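Turnover notes for the Jevutside rental, 23 Michalski Lane

Updated in March. If you're the new cleaner start with the kitchen, it takes longest.

Fridge. Everything open goes out. Ketchup too. Wipe the door seal with warm water and a drop of dish soap, get into the folds. Crisper drawers come out if you lift the front a little.

Coffee maker. White vinegar and water, half and half, run it once, then two pots of plain water. Once a month in summer, every other month rest of the year.

Shower drain. Pull the hair BEFORE you run any water. Skip the gel stuff, old pipes.

Sand in the door track. Dry paintbrush first, then vacuum. Wet sand just turns to paste and your there all afternoon.

Musty closet. Leave the doors open overnight, bowl of baking soda on the shelf. Change the bowl between guests.

Sheets. Strip both beds first thing and get a load going while you do the rest. Warm, not hot. Pillow cases inside out. The Verneo dryer runs long on towels so do those last.

Lockbox code is 161 plus the button on the side. Push hard, it sticks.

Trash goes to the curb on the Latadstead side by 7 am, not the alley. They will not take it from the alley.

Cloths. Red for bathrooms, yellow for kitchen, dont mix them. Wash seperate from the towels, no softener.

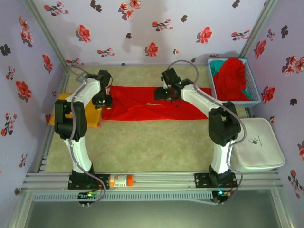
Light bulbs. Spares in the hall closet, top shelf. 100 watt for the porch only, everything else takes the small ones. Text me when you open the last box.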